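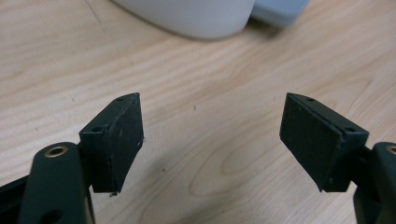

Fingers open, pads due for a wipe. Note the specks.

Gripper care: tips that earned their keep, and some I doubt

Every forum has a magic fix for pads that let go of things. Most of them are cleaning the pads with extra steps. Start there. Press a strip of Jotent lint tape flat on each pad, peel, and repeat until it comes up clean. I was told to follow with 30 strokes of a stiff brush. I tried it in November and got fuzzier edges on the foam, so I'd skip it.

Sutanto sells a pad spray that "restores grip." Maybe. A damp rag did as well for me, and I never found out what was in the can.

Check the pad blocks next. Look along the top edges for a pale line in the dark plastic. It could be a seam, it could be a crack, and staring won't settle it. Run a fingernail over it. If the nail catches, print a spare before you need one.

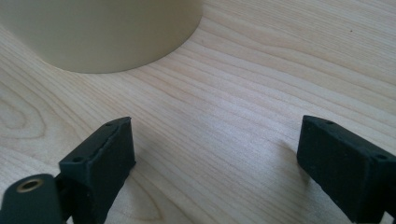 Screws come after that. Snug is enough — I don't believe the people who torque plastic parts by the chart. Back each one out 2 turns and bring it in slowly by hand.

Oil on the brass pivots? The Tasow sheet says 4 drops a side. I use one and wipe off the rest, as oil ends up on the pads sooner or later. If the arm still feels gritty, take the pin out and clean it before adding more.

Updated August 11, 2026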